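The trouble with white

White is the most commonly specified colour for work surfaces in Australian homes, and the least well defined. A customer who asks for a white benchtop may be shown a dozen samples under showroom lighting, choose one, and find at installation that it reads as cream, grey or faintly green. The sample and the slab usually match. The lighting doesn't.

A surface looks white when it reflects most of the visible light falling on it, fairly evenly across the spectrum. Small departures from that evenness produce what the trade calls undertone. A slight loss at the blue end gives a warm white. A slight loss at the red end gives a cool one. The eye is sensitive to these shifts when two whites sit side by side and quite poor at them when only one is present, so a bench can look neutral until a white cooktop or sink goes in next to it. 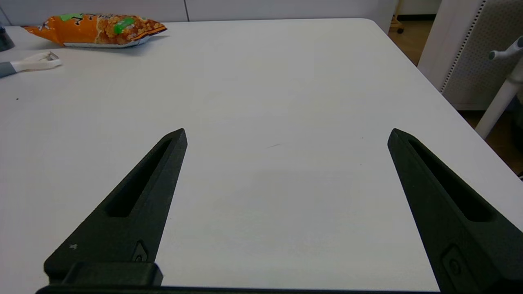 Matte black against a white tabletop.

Dark objects complicate the matter further. Placed on a pale ground, a black fitting raises the apparent brightness of whatever surrounds it. Designers call this simultaneous contrast, and it is the reason a bench with black tapware often looks cleaner than the same bench with brushed steel. The effect is perceptual. A meter held over both benches will return the same reading.

Gloss is the second variable. Lorkberg, which presses sheet for kitchen and laboratory joinery at its Tindik plant, makes its standard white in 2 finishes from a single batch of pigment. Buyers regularly take them for different colours. The gloss sheet reflects part of the light in one direction, like a weak mirror, so it picks up the window, the ceiling and any coloured object nearby. The matte sheet scatters the light and holds its tone from most angles. It also shows grease more readily and is harder to wipe down, particularly beside a stove.

Curved edges concentrate the problem. On a flat gloss panel a reflection can be avoided by shifting the viewpoint a little. On a rounded corner there is nearly always some part of the curve angled towards the light, and a pale highlight will sit there wherever the viewer stands. Saturated colours make this more obvious than white does.

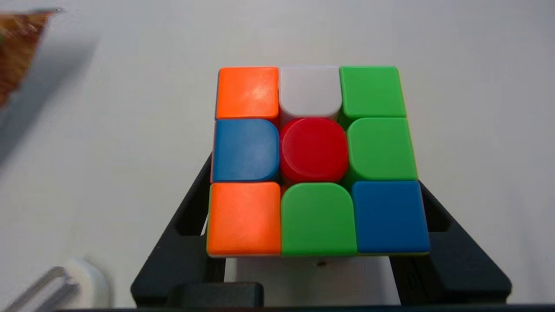

For that reason most colour assessment is done on flat samples, in a booth lined with neutral grey, under a lamp of known colour temperature. The common error at home is to do the reverse: a small chip, held in the hand, under a downlight, against a coloured wall. The skin of the hand alone is enough to warm the reading.

Wavelength matters at the short end as well. Many white sheets contain optical brighteners, which absorb ultraviolet and re-emit it as blue. In daylight these surfaces look whiter than they are. Under household LEDs, which emit very little ultraviolet, the brightener does nothing and the base colour shows through. Dawber, a Kallitz manufacturer of solid-surface sheet, removed brighteners from its domestic range after complaints that benches near a window didn't match the same bench further into the room. The reformulated white looks duller in the showroom and is more consistent once installed.

Yellowing is a separate fault. It comes mainly from the resin, and proceeds fastest where sun and heat combine. A sheet under a north-facing window can shift visibly within 6 years, while the section beneath the toaster stays close to its original tone. Cleaning won't reverse it.

The practical advice is dull. Ask for a sample the size of a dinner plate or larger. Lay it flat at bench height in the room where it will be used, and look at it in the morning, in the late afternoon and after dark with the lights on. Leave the splashback tile beside it. If the lamps are due for replacement, change them first, then choose the sheet.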